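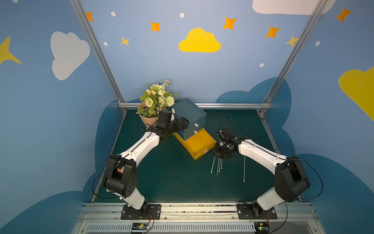
Review: the Clurnent Daily Prayer Journal

I have kept a prayer journal on and off since college, mostly in spiral notebooks from the drugstore. In June I switched to the Clurnent Daily Prayer Journal, the hardcover one published by Prekby, and I have used it nearly every morning since. I bought it with my own money and Prekby does not know I am writing this.

The journal is undated, so you can start any day of the year. There are 124 entries, and each one takes up a full spread. The left page has a short Scripture passage at the top, a few lines of commentary, and one question. The right page is ruled and has three headings in small gray type: Thanks, Requests, and Listening. In the back there is a section of blank pages and an index where you can write down the subjects of your prayers and the pages where they appear.

The index is the part I expected to skip and the part I now use most. I have been praying about the same family matter for a long time, and in the old notebooks those entries were scattered. Now I can turn back and read them in order. Some of what I asked for in the early pages I had stopped asking for by July, and I had not noticed until I looked it up.

The commentary is uneven. The entries on the Psalms are good and plainly written. The one on Psalm 130 spends all its space on the word "wait," and I stayed on that spread for most of a week. The entries on Paul's letters are thinner. Several of them repeat the passage in other words and stop there. I started reading the whole chapter in my own Bible first and treating the commentary as optional, and that has worked better for me.

The questions at the bottom of the page are mostly useful. A few are the kind you can answer yes to without thinking. "Do you trust God today?" does not get much out of me at six in the morning. "Who have you avoided this week?" does.

As for the book itself, the paper is heavy enough for a gel pen. I tried a fountain pen once and it bled through, so I went back to the gel. The binding is sewn and it lies flat after the first 2 weeks or so of use, but the early pages fight you a bit. There is one ribbon marker. I would have liked a second, to keep my place in the index. The cover picks up scuffs and mine already looks old, which I don't mind.

The ruled lines are narrow. If your handwriting is large, or if you are buying for an older person, look at the wide-ruled edition. My aunt has that one and finds it easy to read, but it is thicker and does not fit in her purse.

Before this I tried the Gostilo Morning Pages with Scripture. That one gives you 100 entries with less printed text and a lot more room to write. It is a better choice for anyone who fills a page easily. I tend to stall in front of a blank sheet, and the headings in the Clurnent get me going. I also looked at the Bognár prayer binder at our church bookstore. The refillable pages are a nice idea, but the rings get in the way of my left hand and I put it back.

One complaint about the layout - the space for Listening is the smallest of the three. Requests gets half the page. I run over into the Thanks lines most days, or I write sideways in the margin. If Prekby prints a new edition I hope they even that out.

I missed nine days in August when we were traveling and did not feel scolded when I came back to it. There are no boxes to check and no streaks to keep up. You open to the ribbon and go on.

I would buy it again, and I have ordered one for my sister. Four stars out of five, with the one star off for the thin commentary on the letters.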